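I got to Ourania Tsolakis's place early, which is a bad habit of mine, and she was still in her socks with a piece of toast in one hand. She waved me in with the toast. "Shoes on, shoes off, I don't care, just don't put your bag on the table," she said, and that's how I knew I'd come to the right person to talk to about tables.

Some of you will remember the post I did in August about refinishing my own desk (the one where I sanded straight through the veneer and had to go lie down). A bunch of you wrote to me afterward and four different people said I should talk to Ourania. She's been refinishing wood furniture for 30 years, first as a side thing while she worked at the phone company and then full time, out of a long narrow room behind her house on Salinas Street. She does kitchen tables mostly. Dining tables, desks, the odd butcher block. She won't do chairs anymore. "Chairs are all corners," she told me. "I did a set of six for a wedding present and I still feel it in my thumbs."

So we sat in her kitchen and drank a lot of coffee, and then we went out back and I got to touch everything.

## How she got started

Her first table was her mother's, and she ruined it. She's very cheerful about this! It was dark, almost black, with a shine on it like a piano, and Ourania was sure there was something better underneath.

"I bought the strongest stripper the hardware store had and I put it on with a paintbrush, and I left it on while I went and watched a movie," she said. "A whole movie. When I came back the brush was stuck to the table and my mother was standing there."

I asked what her mother did.

"She ate off it. For years, with a tablecloth. She never took that cloth off in front of company, not once, and every Easter she'd look at me while she smoothed it out."

After that she took an evening class from a retired cabinetmaker who made everybody spend the first month on scrap boards, sanding them and then closing their eyes and feeling them. She hated it. She now makes her own helper do the same thing. That's Krum Spahić, and he was out back the whole time I was there, working away with the radio on. When I asked him about the scrap boards he held up his hand and wiggled his fingers at me. "I can tell you the grit from across the room now," he said. He was kidding, I think.

## What people bring her

Light wood, lately. When she started out everyone wanted dark, and if your table was pale you stained it until it wasn't. Now people want it the other way, and a lot of her week goes into taking old dark finishes off and getting down to the bare wood.

She thinks it's a fashion and that it will go around again. But she's glad of it while it lasts, and she likes the way a pale top changes a room. "You get the light off it," she said. "In the morning you come in and the table's already awake." (I wrote that on my hand, because my notebook was in the bag that I wasn't allowed to put on the table.)

The trouble with a pale top is that it shows everything. Coffee rings, turmeric, ballpoint, that gray shadow you get where people rest their wrists. I confessed to having a gray shadow on my own desk and she made a face like I'd told her about a rash.

"Soap," she said. "Plain soap and warm water, and wring the cloth out until you think it's no use to anyone. Go with the grain. Then you dry it with another cloth. People forget the second cloth."

I do forget the second cloth. I've never in my life used a second cloth.

## The money part

I always ask about money and people always get a little shy, but Ourania didn't. The biggest job she ever took was 2,000 dollars, for a farm table that wouldn't fit through her door and had to be done in somebody's barn in Praltberg, in the cold, with a tarp over it at night. Most jobs are a lot less than that. She quotes by the hour and she'll tell you to your face if the table isn't worth it.

"I had a man with a table from a big store, very thin top, like a cracker. He'd had a quote from somebody else that was more than the table cost. I told him, put a plant on the bad spot."

She keeps a ledger, a real paper one, with every piece she's finished written down by number. The last entry when I visited was 1,713. I flipped back a way and the notes are wonderful, all one line each: "desk, oak, ink," "kitchen, pine, dog," "dining, walnut, smells of fish, cured." I asked what happened with the fish and she said it was a long story and poured more coffee, so I guess we'll never find out.

## Oil, wax, or the hard stuff

This is what most of you asked me to ask, so I pushed her on it.

For a kitchen table that gets used every day she likes oil. She's partial to one called Drosta, which she buys by the can from a supplier who sells mainly to floor people. She puts on five thin coats, with a day in between each, and that's where most home jobs go wrong in her opinion. People put on one fat coat. It sits there and goes gummy, and then the newspaper sticks to it and you can read the headlines backward for the rest of your life.

"Thin, thin, thin," said Krum from across the room, without turning around. I got the feeling he'd heard it a few times himself.

Wax she likes for the feel but only on things that don't see water, so a hall table or a bedside. And the hard clear finishes she'll do if a customer wants one, usually people with small kids, but she doesn't love them. When an oiled top gets a scratch, you rub it down by hand and oil that patch again and you're done before lunch. With a hard finish you're often looking at doing the whole top over.

I asked if she had a favorite sander and she laughed at me. She has two, and both are older than Krum. She cares a lot more about the paper. She throws it out way before I would. I've been known to use a sheet of sandpaper until it's basically a napkin, and she told me, kindly enough, that I was polishing the dirt.

## Out back

The room is long and it smells amazing, like nuts and oranges and dust. There's a rack for lumber, a shelf of cans with the drips wiped off (she's strict about drips, a dried drip means a lid you can't open), and a calendar from a shop called Fadance that she's never been to but likes the pictures. The door stays propped open for air even in November, so wear a sweater if you ever visit.

She had me do the hand test. You lay your palm down flat at one end and walk it slowly to the other, no pressing, and you keep your eyes shut. I did it twice on a board and felt nothing. The third time I felt a tiny ridge, like a hair under a bedsheet, and I yelled. She was so pleased! Then she showed me how to find it again with a lamp held low to one side, so any bump throws a shadow, and told me to trust the hand first and use the lamp to argue with it.

We talked for a while about bare wood and how much she likes it at that stage, before anything goes on. She says she often leaves a top overnight just to have a look at it the next day in different light. It's the palest it's ever going to be. Oil warms it up right away, and she's had customers get upset about that, because they came by, fell for the bare color and then felt cheated by the finished one. So now she wipes a little water on a corner while they're standing there. The wet patch is pretty close to what they'll get.

"If they like the wet corner, we go ahead," she said. "If they go quiet, we have another coffee."

I went a bit quiet myself, to be fair. I love it bare. I'd have it bare and just never eat near it. 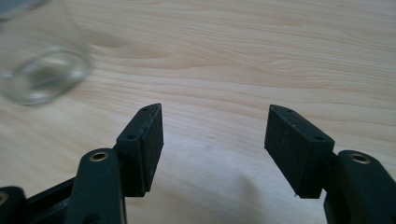
## What she'd tell you to do this weekend

I asked for one job that a total beginner could do without wrecking anything, and she didn't even have to think. Take everything off your table. The fruit bowl, the mail, the candle you don't light, all of it goes on the floor or the bed. Wash the top with the wrung-out cloth, dry it, and then sit down at it with nothing there and look along the surface toward a window.

"You'll see where you live," she said. "Everybody has one spot. Mine's by the stove end, where I put the pot down when I'm talking on the phone."

Then, if it's an oiled top and it looks thirsty, rub in a very little oil with an old T-shirt, wait, and wipe off whatever hasn't gone in. Spread the T-shirt out flat outdoors to dry afterward, never balled up in the trash, because oily rags can heat up and catch fire on their own. She was more serious about that than anything else all day, and she made me say it back to her.

If it's a hard finish, leave it alone and put the fruit bowl back somewhere different.

I did my own table when I got home. My spot is at the left end, right where I sit, a cloudy oval the size of a saucer, and I must have looked at it every day for years. I've sent Ourania a photo. She wrote back "coffee, no coaster," and then a minute later, "bring it in spring, legs off."

Her book is full until then anyway. If you want to get on the list, she'd like you to call, and to let it ring a good long while if the sanders are going.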